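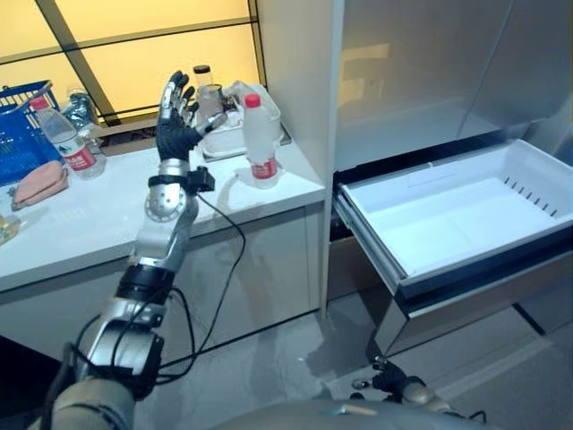 Bredora: bimanual kitchen put-away episodes, with the pauses left in

README, release 1.1, 2 July 2020
Maintained by Elvira Benavides and Stijn Verschueren

What you are getting

Bredora is a set of 1,429 teleoperated episodes of a two-armed humanoid putting kitchen things into a refrigerator and taking them back out. Each episode has head camera video, joint positions for both arms and both hands, operator commands, and a text label saying what the operator was told to do. It goes with our report on hesitation as a training signal, which is a grand way of saying that we stopped deleting the boring parts.

Most demonstration data gets trimmed. The operator stops to think, somebody cuts the stopping, and the policy learns from a person who apparently never had a doubt in their life. We did this too, for a year. Then Ziad Mahasneh trained a policy on the raw files by mistake, and it did better at the refrigerator than the one trained on the clean files. We checked for a bug and found two, neither of which explained it. This release is what came of that.

If you want trimmed data, the cut points are included, and you can trim it yourself in one line. We'd ask you to try it the other way first.

The claim, in short

A demonstration pause is a stretch where the commanded hand speed stays under the threshold in config/pause.txt for longer than half a second. We sort pauses into three kinds:

look: the head moves during the pause
wait: neither the head nor the hands move, and the next motion carries on in the same direction
change: the next motion goes somewhere else

Our result is that "look" and "change" pauses help and "wait" pauses don't. A policy trained with the first two kept and the third removed finished 42 of 46 held-out put-away trials. The same policy trained on fully trimmed data finished 31. Keeping everything, including the waits, got 38. These are small numbers and we know it. The trials were run in one kitchen, by people who wanted the idea to work. Kirsten Norðdahl ran a blind rerun of the keep-everything condition and got 37, so at least we are biased consistently.

We do not have a good account of why. The favorite theory in the lab is that a "change" pause marks a place where two plans are both reasonable, and that cutting it splices one plan onto the other. Mireille Dabbas thinks it is simply more frames near the hard parts. She may be right. The reweighting test in the report (section 5) was meant to settle the question and managed to annoy both sides equally.

Tasks

drawer_in: move one named item from the counter to the pulled-out refrigerator drawer
drawer_out: the reverse
handoff: pick up with the left hand, pass to the right, place in the drawer
open_close: work the drawer, touch nothing else
clutter: same as drawer_in, with other things left on the counter that the operator is told to ignore

The clutter task is where most of the pauses live. The label names the item in plain words ("water bottle", "jar") and does not say which one if there are two alike. This was an oversight in the first week and a research decision from the second week on. Operators usually took the nearer bottle. Not always, and the files where they switched partway are some of the most useful we have. They are tagged "switch" in the notes column.

Objects are ordinary household items: drink bottles, jars, pouches, a basket, trays, bags. Crumpled bags are listed as background in clutter episodes and as targets nowhere. We tried them as targets. We have nothing to report about that, and the operators would prefer not to discuss it.

Robot and hands

The hands are five-fingered and gloved in black on both sides. The gloves give better grip on smooth plastic and make the fingertips hard to tell apart in video against anything dark. If you are doing hand pose from pixels, use the joint readings to check yourself before you believe anything.

The wrist strap and forearm wrap were left on for every recording. So was the cable. It changes position between episodes and sometimes within them, and we make no attempt to model it. A policy that learns to respect the cable has, in our view, understood more about robotics than most introductory courses cover.

The head camera sees part of the robot's own body at the bottom of the picture. We do not mask it. A mask is provided in extras/self_mask for people who feel strongly.

Kitchen and lighting

All episodes were recorded in the same kitchen, at the same white counter, with the refrigerator to the robot's right. The robot's base stays put within an episode. Between sessions it was moved back to tape marks by hand, so expect a few centimeters of drift. Start positions in calib/base.csv are measured, so please use those and not the nominal ones.

There is a large window behind the counter. Brightness changes a lot from session to session, and the refrigerator doors are reflective enough to pass the news along. Auto exposure was on for the first 359 episodes and locked after that. The exposure column tells you which is which. We saw no difference in success rates between the two groups, but our color-based item detector certainly did, and we retired it.

Layout of the files

episodes/ one folder per episode, numbered, no gaps
episodes/N/head.mp4 head camera, 30 frames per second
episodes/N/state.csv joints, both arms, both hands
episodes/N/cmd.csv operator commands, before smoothing
episodes/N/pauses.csv start, end, kind, confidence
labels.csv task, item text, operator code, exposure, notes
splits/ train, validation and held-out lists
calib/ camera and base
extras/ self mask, cut points, old labels

Time is in seconds from the start of the episode. State and command files run at 100 rows per second and share a clock. The video has its own clock, and the offset is in the first line of state.csv. Please read the first line of state.csv. Stijn has answered this email many times and is running out of ways to be gracious.

How the pauses were labeled

The Jadum script finds candidates and guesses a kind. Two people then checked each guess by watching the video at normal speed. Where they disagreed, a third person picked. Agreement was good on "look", fair on "change" and poor on "wait", which mostly means that watching someone do nothing is open to interpretation.

We later asked operators to label a sample of their own pauses from memory, the same day. Their answers matched ours less often than we'd hoped. One operator labeled several of her "change" pauses as "nothing, I sneezed." The confidence column was added after this.

Operators

Six operators, coded A through F, all trained on the Wallier teleoperation rig for at least a week before recording. Codes are stable across the release. C and F are much faster than the others. C also produces the fewest "change" pauses and the most dropped jars, and we leave you to draw your own line through those two points.

No operator audio is included. Operators agreed in writing to the release of their command data. If you think you can identify someone from their hand motion, please don't, or at least write to us before you write the paper.

Known problems

Episodes 611 through 618 have the left and right hand columns swapped. Fixed in 1.1, but if you downloaded 1.0, now you know what happened to your weekend.

The ring finger sensor on the right hand reads slightly closed when it is fully open. It does this for the whole data set. We decided not to correct it because the deployed robot does it too.

Drawer position is not sensed. The drawer_state column is hand-labeled as open, closed or partway, and "partway" is doing a lot of work.

A handful of open_close episodes end with the drawer open. They were stopped early by the time limit and are kept as failures.

The old labels in extras/ use "fridge" and "refrigerator" as if they were two different things. For a while our language model agreed.

What this is not good for

Bredora says nothing useful about walking, about kitchens in general, or about people moving through the robot's space. Item variety is low. The robot does not meet a second refrigerator at any point. If your method reaches a very high score here, it has learned this counter, and we'd be glad to hear how it does on yours.

We also advise against using pause length as a measure of operator skill. A funding partner asked, and we said no, and it seemed worth writing down.

Running the baseline

Install from requirements.txt, set BREDORA_ROOT to the folder that holds episodes/, then:

python train.py --config akl_base --pauses look,change
python eval.py --split heldout --seed 3

Akl is the baseline policy. It is a plain behavior cloning model with action chunks and has no clever parts, on purpose. Training takes most of a day on one decent card. Seeds 1 to 5 are reported in the paper. Seed 3 is the median one and not the best one; Kirsten checked, and then Mireille checked Kirsten.

The eval script scores predicted actions against the held-out recordings. It will not reproduce the 42 of 46, which came from trials on the real robot. The trial sheets are in extras/trials, scanned, with the handwriting as we found it.

License and contact

Data is free for research and teaching. Commercial use needs a short note to Elvira, who mostly says yes. Code is under the MIT license.

Bug reports go to the issue tracker. Please include the episode number, your release number, and the first line of state.csv.

Changes

1.1: hand columns fixed, confidence column added, duplicate clips removed from validation, typo in the name of this file
1.0: first public release, in December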